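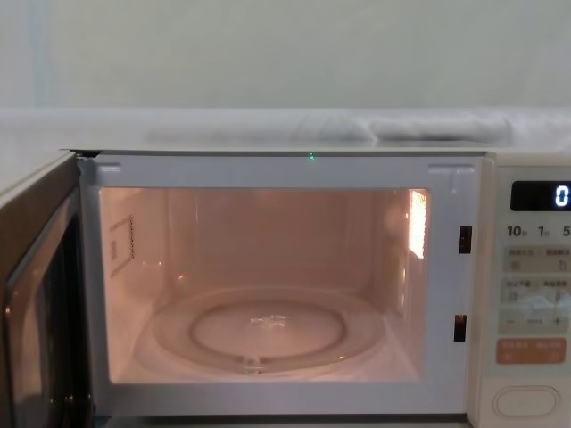 How We Got Into Microwaves

Our assignment was to pick one thing in a shared kitchen that annoys people and do something useful about it. My group (me, Hidayah Govindasamy and Ilham Lumenta) picked the microwave on our floor of Clendon, the residence hall where all three of us live. It took us maybe five minutes to agree, which has never happened before in any group project I've been in!

The problem is simple. A lot of people use the microwave, everybody heats up soup, and the cleaning rota taped up in the hallway says "kitchen surfaces" without saying whether the inside of an oven is a surface. Our supervisor, Annelies Koster, liked that we had found a hole in the wording, and told us to write that down before we touched a sponge. So that was our first job – asking people what they thought the rota meant.

We put a paper questionnaire under every door and got 50 back, counting the two floors below ours. Most people thought cleaning the inside was somebody else's turn. A few thought the hall staff did it. One person drew a picture of a burrito and left the rest blank, and we counted that one as "no opinion."

What We Tried

We tested 3 ways of cleaning the inside, all with stuff you can get at the grocery store down the hill. The first was a bowl of water with lemon slices, heated and then left standing with the door shut. The second was the same thing with white vinegar. The third was baking soda mixed into a paste and rubbed on with a damp sponge. We gave each method its own stretch of the term and took turns, and whoever was on duty filled in a sheet with how long it took, how hard they had to scrub and what the smell was like afterward.

I'll say right away that I hated the vinegar. It did loosen dried tomato sauce really well, and Hidayah scored it the highest of anything on her sheets, but the kitchen smelled like a pickle jar until bedtime and I got complaints. Lemon was gentler and needed more wiping, especially in the corners at the back. The paste was good on one stubborn spot at a time and a pain everywhere else, because you have to go over it again and again with clean water or it dries white.

Ilham wanted to include a spray cleaner too, but we dropped it when we read the label and saw how much rinsing it asked for. I still think that was the right call. He doesn't.

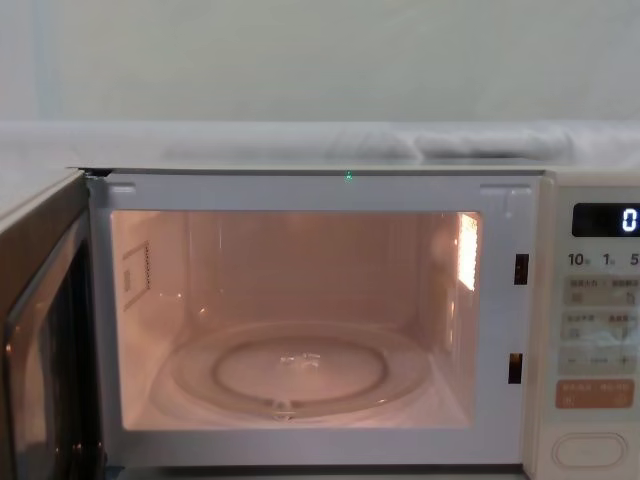 The Routine We Ended Up With

After all the sheets were in, we wrote one routine that fits on half a page. Unplug first. Wipe the ceiling, then the walls, then the floor, so the drips only get cleaned up once. Go around the front border with a wrung-out cloth, and keep water out of the latch slots on the right-hand side. Do the door glass at the end with a dry cloth. If there's anything baked on, do the lemon bowl before you unplug and let it stand a while.

The part about the slots came from Ilona Boros, who used to work in appliance repair and now teaches the workshop course. She also told us to leave the door open for a bit when we finish so the inside can air out. We had been slamming it shut right away, every time.

What I'd Change

Our scoring was kind of a mess. Each of us had a different idea of what "hard to scrub" meant, and we only noticed when we put the sheets side by side in May. Next time I'd have all three of us clean the same spill and talk about the score before starting for real. I'd also make the spills on purpose – we just took whatever people left behind, so lemon got an easy few weeks and vinegar got lasagna.

The new wording on the rota says "kitchen surfaces, including inside the microwave." Lurdes Carvalho, our floor rep, typed it up for us and put it in the hallway.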